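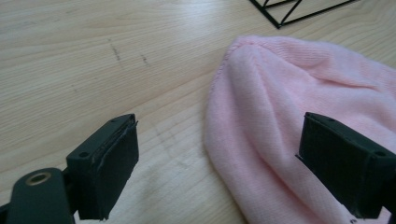 Winter Clothing Drive: Summer Update

The winter clothing drive starts taking donations early again this year. Last January we ran out of children's gloves before the month was half over, and families who came in after that went home with adult sizes or nothing. Starting in summer gives us time to sort, wash and mend before the first cold week.

The drop-off bins are in the front hall of the Jallum Street building, to the left of the stairs. You can leave bags there any time the building is open. Please do not leave bags outside the door overnight. We lost several to rain in the spring and had to throw out everything in them.

What we need most

Children's gloves and mittens, sizes 4 to 12. Waterproof is best, but we take knit ones too. Please clip or pin pairs together.

Snow pants in any size. We had 11 pairs last year and they were all gone the first morning.

Hats for adults and children. Hand-knit hats are welcome and always get picked.

Boots with working zippers and no cracks in the soles. Tie the laces together or put a rubber band around the pair.

Men's coats, large and up.

What we can't take

Used socks and underwear. New ones in the package are fine.

Coats with broken main zippers. Randi Öberg can replace a button or close up a torn lining, but a new zipper takes her most of an evening and the parts cost more than we can spend.

Down items that have been wet and dried in a clump.

Summer clothes. The thrift store on Hägglund Avenue takes them and will give you a receipt.

Last year's numbers

We gave out 3938 items between the fall opening and the end of the season. Of those, 1056 were coats. Hats, scarves and gloves made up most of the rest. We also had 300 items left over in the spring, nearly all of them women's light jackets. Those are boxed in the basement and will go out first this year, so please hold off on light jackets unless you have no other place for them.

Washing and mending

Everything that comes in gets washed, even if it looks clean or still has a tag on it. The two machines at Jallum Street handle cotton and fleece. Wool goes home with people who have agreed to wash it by hand and dry it flat. If you would like to take a bag of wool items, write your name and phone number on the clipboard by the bins. A bag holds what you can dry on one table, and we ask for it back in two weeks.

Use cool water and a small amount of plain liquid soap. Don't wring. Roll the item in a towel, press, and lay it out. Do not put anything knit in a dryer, even on low. We had a very nice set of sweaters come back last fall in doll sizes.

Mending night is the second week of each month, from 6:30 until the supplies are put away. Randi brings two sewing machines and there are hand-sewing jobs for anyone who can thread a needle. If you have darning wool in dark colors, she is almost out of navy and brown.

Knitting

The hat knitters are meeting again in the back room at Jallum Street. Yarn is provided. We have a good supply of worsted weight acrylic from Skamine, which closed its mill outlet and let us have the odd lots for the price of hauling them. Most of it is gray, rust and a dark green. If you prefer to use your own yarn, pick something that can go in the machine, and put a small tag inside the hat with the fiber on it.

Patterns for a plain ribbed hat in three sizes are in the folder on the shelf. The child's medium had a mistake in the decrease section, which has been fixed. If you copied yours before spring, pick up a new one. The corrected sheet says "rev. 2" at the bottom. Row 9 of the crown should read knit 4, knit 2 together, all the way around.

Loom knitters are welcome too. We have four round looms that can be borrowed.

Storage

We still need a dry place for finished boxes from September on. The basement holds the spring leftovers and not much more. Last year we used the spare room behind Zidetti Shoe Repair, but it has been rented. A heated garage or an unused office would work. We need floor space for 40 boxes and a door that locks. Call Natanael Rezende at the Jallum Street office if you know of anything.

Money

The drive has $900 in its account after paying for detergent, boxes and the new shelf brackets. We expect to spend most of that on children's gloves bought by the case, as we never get enough donated. Checks can be left with the office. Write "winter drive" on the memo line or it will go to the general fund.

Dates

The next sorting day is 7/28/18, from 9:00 to noon. Bring a marker if you have one. Sorting is by size first, then by type, and the size signs will be on the tables. Children can help with pairing gloves. There is a fan in the room but it still gets warm, and handling wool coats doesn't help, so dress for it. Water and coffee are provided.

Giveaway dates for the fall will be in the next newsletter. The doors will open at 8:30 this year instead of 9:00, and there will be a separate line for families with small children along the side wall. The form for requesting specific sizes ahead of time will be at the front desk in September. Schools that want a stack of forms should tell the office how many.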